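**Groen wool wash, 300 ml bottle**

Back in stock since Thursday, in both the unscented and the cedar. If you've been waiting on the cedar, go go go, the last batch went fast and the next one won't be poured until February.

Groen is a gentle liquid wash for wool, silk, alpaca, and all the fussy knits you've been putting off. It's made in small batches at the Clurkgate workshop by Kumudini Uddin, who started out mixing it in a stockpot for her own sweaters and still tests every batch on a sleeve before any of it gets bottled. We've carried it for a good while now and it's the one thing on the laundry shelf that all of us in the shop use at home.

### What we love about it

It rinses out so easily! A lot of wool soaps leave a slick feel behind, and you end up running the tap forever and squeezing the poor sweater again and again. With Groen, one rinse is plenty for most things, and for lace or very fine scarves you can skip the rinse completely and just press the water out in a towel.

It's also low on suds — really low, so don't keep pouring because you think nothing is happening. One capful does a sink. The first time I used it I put in three and the water looked exactly the same, and all I'd done was waste two capfuls.

The cedar scent is soft and a bit dry, like the inside of an old pencil box. It fades to almost nothing once the knit is dry. If you store your winter things in a closed drawer you'll catch a little of it when you open up in the fall, and I look forward to that every year.

### By hand

Fill a basin with cool water, add a capful, push the garment under and leave it for 26 minutes. (Kumudini's number, printed on the label. I've asked her why 26 and she says that's how long her radio show was.) Don't rub or wring. Lift it out with both hands under it so the weight of the water doesn't stretch the shoulders, then roll it in a towel and lay it flat.

### In the machine

Yes, you can! Pick the wool or hand wash cycle, keep it cool, and put two capfuls straight in the drum with the clothes. Heavier cotton knits and ribbed things do well this way too.

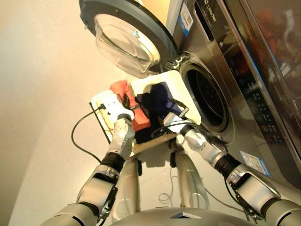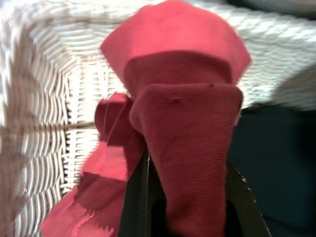 Turn everything inside out first and close any zippers. Use a mesh bag for anything with loose stitches or long fringe. Please don't mix it with regular detergent, they fight each other and you get a gray film on dark colors. Same goes for fabric softener, which you won't miss.

### Sizes and refills

- 100 ml travel bottle, good for a couple of weeks away
- 300 ml bottle, flip cap
- Refill at the counter, bring any clean bottle you like

The 300 ml gives you plenty of sink washes if you're careful with the cap. The refill is the same liquid and costs less per ml, and we don't mind if it goes into an old jam jar.

### Goes well with

The **Drultetti drying mat** folds out to 90 cm across and fits an adult cardigan with the arms straight out. It's the mat I use myself, and it rolls up small enough to live behind a door.

The **Govus sweater comb** takes off pilling without cutting into the yarn. Comb after washing, once the knit is fully dry, in short strokes going one way. It's oddly relaxing and I've done half my family's sweaters at this point — send help, or more sweaters.

Questions about a certain yarn? Bring the garment in, or the label if you still have it, and we'll look at it together.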